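4. Rangement des étuis à lunettes

1. Dégager le centre du plateau blanc et y poser les étuis fermés, en deux rangées lâches. Prévoir un écart de 3 cm entre deux étuis.
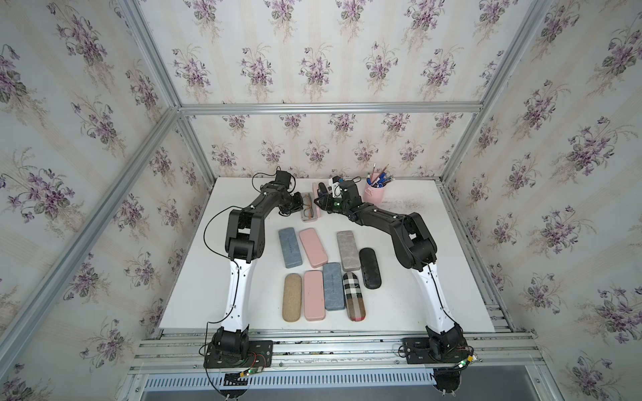 2. Ouvrir un seul étui à la fois. Poser la monture branches repliées, verres vers le haut, puis rabattre le couvercle sans forcer.

Attention : ne pas dépasser 500 g par bac Ullik.

3. Contrôler les étuis rigides à angles arrondis. Les rayures fines du couvercle sont sans incidence sur la fermeture.
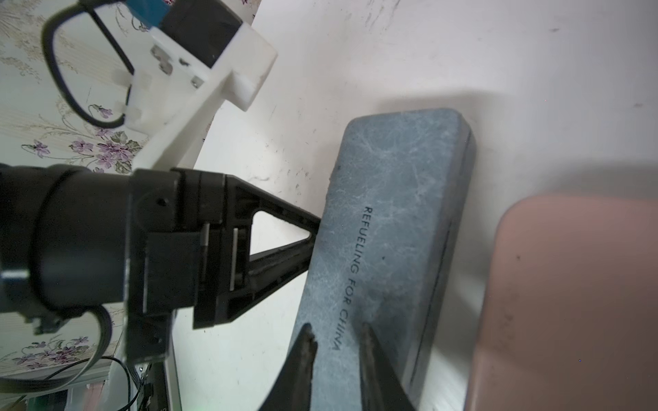

4.1 Articles de bureau

1. Séparer les articles de bureau des étuis.
2. Les ranger dans le bac Enis, 200 mm de large.

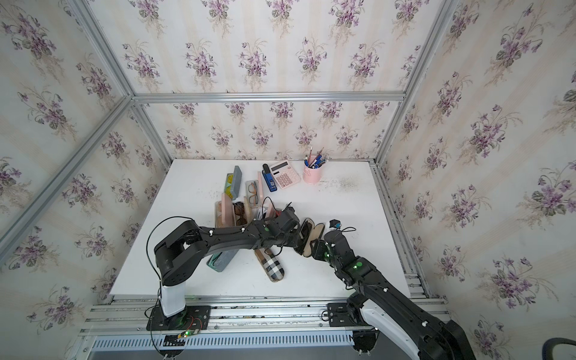
Fig. 3 – Étuis et articles de bureau sur le plateau.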